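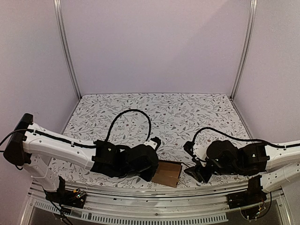

Ticket 347: right arm drops off the bus mid-task

Search tickets Search Advanced

Opened by: Orla Daly
Project: Conneely (two-arm cardboard handling, student build)
Status: Open, then closed, then open again, see below
Opened: Dec 26, 2022

Hi all! Yes, I'm in the lab over break, it's quiet and I get both arms to myself, so no complaints from me. I'm putting everything in one ticket because last time I split it into three and then couldn't find my own notes.

What happens: I start the Clasum script, both arms go to their start pose, left is fine, right is fine, and then at some random point the right arm stops taking commands. It doesn't go limp, it just holds where it is. The left one keeps going like nothing's wrong, and that's the part that scares me a little when the two grippers are close together over the mat. The console says "no status packet, ID 5" and then the same line over and over until I kill it.

What I tried first (the easy stuff):

- Power cycled everything. Worked for one run, then the same thing.
- Swapped the USB cables left for right. The fault stayed with the right arm, so I'm calling the cables good.
- Updated Nullumine to whatever is on the club drive. No change. Also it wiped my port names, so if your left and right are flipped after you update, go fix the names file before you move anything!!
- Ran the arm by itself with no cardboard. It stayed up for the whole run, which got my hopes up way too early.

Next I had a look at timing. Our read timeout was set to 1000 microseconds and I bumped it to 2000. Way fewer errors, but they didn't go away, and I don't love it as a fix. It feels like turning up the radio so you can't hear the engine.

So then I went after the wiring. ID 5 is the wrist. I moved the arm around slowly by hand with torque off while the ping tool ran, and I could get it to drop out pretty reliably by rolling the wrist all the way toward the other arm. Roll it back and the packets come back too. The cable that feeds the wrist had been clipped too tight, so at the end of the roll it was tugging on the plug. I took out one clip, gave it more slack, pushed the plug back in until it clicked, and set the timeout back to 1000.

After that I went back to the real task, fingers on the cardboard and the other gripper in close.
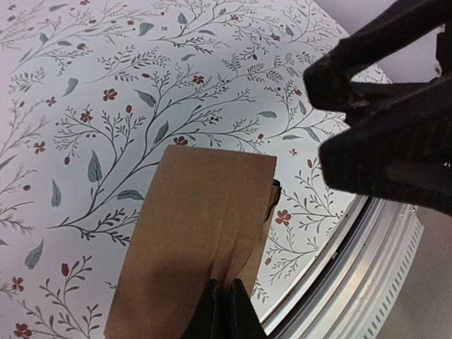

I ran the script in a loop from there and let it go while I ate lunch next to the stop button. 102 cycles, zero dropped packets. I closed the ticket and was very pleased with myself.

Reopened it the same afternoon, sigh. Not the same bug though! No packet errors this time, but the right arm is now lagging a hair behind the left at the start of each move. I think it's the names file again: when I rebuilt it I copied the left arm's block and never changed the acceleration line back. I haven't tested that yet. If somebody has the old file from April, please drop it in the Conneely folder, that would save me a bunch of guessing.

Two things for whoever is on the arms next:

1. Leave the slack in the wrist cable. It looks messy, and I know some of you like to tidy. Please don't re-clip it before the Zandside meet.
2. If one arm faults, the script should stop both. Right now it doesn't. I started a branch for that called stop-both, and it compiles, and that's all I can say for it so far. Keep a hand near the stop button until it's merged.

I'll post again once I've fixed the acceleration line and done another long loop.

Orla

Contact the robotics club | Copyright Zandside Robotics Club | Back to top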